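# Levlow hand-held gripper, twin-finger model 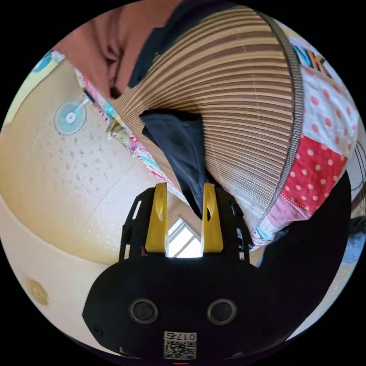
The Levlow is a two-finger gripper for recording household handling work, sold as a single unit or in sets of 3. A person carries it through the task, and the camera behind the fingers records what they reach for. Most of our customers use it in homes, where the jobs are small and the materials are soft. A rolled bamboo blind with a dark cloth hanging over it and a patchwork quilt alongside is a typical spot for it. The yellow fingers stand out well against beige and brown slats, and each one has a slot near the tip. Every unit carries a QR label on the body with its own number, so recordings from several grippers can be kept apart.

## What you get

- Levlow gripper body, black
- One pair of yellow plastic fingers, fitted
- Finger brackets, black, fitted
- Charging lead and wall plug
- Printed setup card

The Nilley carry case is sold separately. It holds one gripper and one spare pair of fingers.

## Details

| | |
|---|---|
| Weight with camera | 900 g |
| Finger opening, maximum | 151 mm |
| Battery | 2000 mAh |
| Software | Karier desktop, included for one seat |

Fingers are held by two screws each and can be changed with the key supplied. Please don't over-tighten them. Used fingers can go in with hard plastics if your council takes them.

## Using it near windows

The camera sets its own exposure. If you are working towards a bright window, expect the glass to come out white. You can lock the exposure in Karier before you start, under Capture, then Light. The setting is kept until the unit is switched off.

## Ordering

Orders are packed at our Cheema workshop and go out in the order they come in. Sets are numbered at packing, and we can't supply a particular number on request. The workshop closes for stocktaking in July, and spare fingers ordered then will be sent once it reopens. Repairs are sent to the same address. Please put the label number on the outside of the box.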